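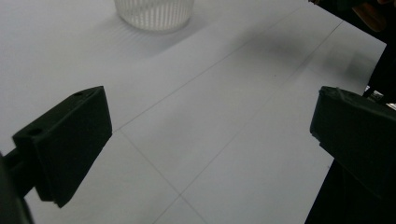 Clear ribbed cup, white table.

Archaeology & History > Field Gear > Reviews
2 comments | 11 shares

The Flino Finds Kit After One Season in the Mud

By Mutua Kashindye

I bought the Flino finds kit in February, before the season at Brostitz, where we are opening the yard of an old pottery workshop. The kit is sold for people who dig as guests on a project and do not wish to borrow everything from the site store. I am such a person. I have my own trowel for many years already, and I wanted the rest: brushes, bags, labels, a small sieve, a scale bar, and a case to carry them in.

The case is the best part. It is made of stiff canvas and it stands open by itself on uneven ground, so you can take a bag with one hand while the other hand holds the sherd. The zipper goes around three sides. After the season it still closes well, although the soil at Brostitz is a heavy yellow clay which enters every object that has teeth. I washed it only with a wet cloth.

The trowel in the kit I cannot recommend with the same warmth. It has a four-inch blade, forged in one piece, and the edge is good. But the handle is too short for my hand, and by the middle of the afternoon I had pain below the thumb. My trench partner, Akinyi Makokha, has smaller hands and liked it very much. She used it for the whole second week and I returned to my old one. If you can try the handle before you pay, please do it.

There are three brushes. The widest one lost hairs from the first day, and we found these hairs later in the finds trays, where they look unpleasantly like roots. The two smaller brushes are firm and did not lose anything. I used the narrow one to clean around a row of roof tiles that had fallen together, and I was able to follow the edges without moving them.

Now the sieve. It is a hand sieve with a folding handle and two meshes that you can change. I expected a toy. It does well with dry, crumbling soil, and in the ash layer behind the kiln it gave us fish bones and a very small glass bead that I am sure I would have missed. With clay it is useless, as every hand sieve is, and you must go to the water station like the others. To change the mesh you have to press two clips at the same moment, and with gloves I could not do this.

The kit comes with 400 finds bags in three sizes. It sounds like many. We filled the middle size before the second week was finished, and the large ones were hardly touched. I would like to see fewer large bags and more middle ones. The bags have a white panel for writing, and the writing on it stayed clear after rain and after some days in a crate. The pen that comes with them was dry at the end of the first week. Buy another pen.

About the labels I have a real complaint. They are printed with fields for site, trench, context, date and initials, but there is no field for the small find number. Our director wants this number on every label, so we wrote it in the corner, and in the corner it was sometimes rubbed away. One bag of painted rim sherds had to be checked again against the trench notebook, and it took most of a lunch break. Refill labels are sold in packs of 1,000, with the same layout.

I compared the kit with the one from Jarer, which a student in the next trench had. The Jarer case is a plastic box, stronger in the rain but noisy and uncomfortable on the shoulder. Its scale bar is better than the Flino one, with a matte surface that does not shine in photographs. The Flino scale bar is glossy and we had to make shade for it with a hat.

Would I buy it again? For a first or second season, yes, and I would tell the person to add a pen and a kneeling pad. For someone who already has good brushes, it is more sensible to look for the canvas case alone. The shop Ndung'u, where I ordered mine, also sells the case without contents, but it was out of stock when I last looked.

My rating: case 5 out of 5, sieve 4, small brushes 4, trowel 3, labels 2.

Posted 03/12/2024 in Field Gear
Tags: excavation, finds, pottery, trowels, review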